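Stakenbridge 400 Stage Amplifier: Owner's Manual
Section 4: Connecting and Setting Levels

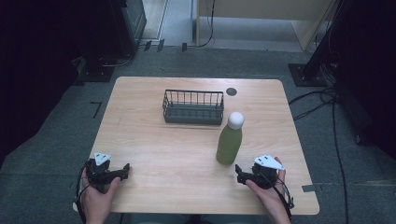
4.1 Before you connect

Read this section in full before applying power. The procedure covers one guitar, one vocal microphone and one pair of passive speakers. For bi-amped systems see Section 7.

CAUTION: Turn the amplifier off before connecting or disconnecting speaker cables. Do not use instrument cable in place of speaker cable.

4.2 Connecting the speakers

1. Set the rear POWER switch to OFF and turn MASTER fully anti-clockwise.
2. Check the impedance label on each speaker. The minimum load is 4 ohms per side.
3. Run speaker cable from OUTPUT L and OUTPUT R to the cabinets. Keep each run under 15 metres.
4. Push each connector in and twist clockwise until the latch clicks.

Note: Older Van Damme cabinets have 6.5 mm jack inputs and need adaptor lead 1398, sold separately.

4.3 Connecting instruments and microphones

1. Plug an electric guitar into channel 1 and set the input switch to HI-Z. For an acoustic guitar with an active pickup, select LINE.
2. Plug a balanced vocal microphone into channel 2 using an XLR lead.
3. If the microphone is a condenser, press 48V. Wait until the amber light is steady before raising the fader.

CAUTION: Do not switch 48V on or off with the channel 2 fader raised. Ribbon microphones may be damaged by phantom power.

4.4 Setting the gain

1. Switch the amplifier on. The protection relay releases after a few seconds.
2. Set all tone controls to centre and both faders to 0.
3. Play or sing at performance volume. Turn GAIN clockwise until PEAK flashes on the loudest notes, then back it off slightly.
4. Repeat for the second channel.
5. Raise MASTER slowly to the level required in the room.

If the vocal feeds back, lower the channel 2 fader and move the speakers forward of the microphone. A small cut at 400 Hz will reduce boxiness in timber-floored halls.

4.5 Connecting a recorder

The REC OUT sockets are taken ahead of MASTER, so the recording level is not affected by room volume. Input impedance of the recorder should be 600 ohms or higher. The Osov and Jultedon presets on the EFFECTS dial are included in the recorded signal. To record dry, set the REC switch to PRE.

Section 4 text and wiring tables: Damian Moser. Revised October.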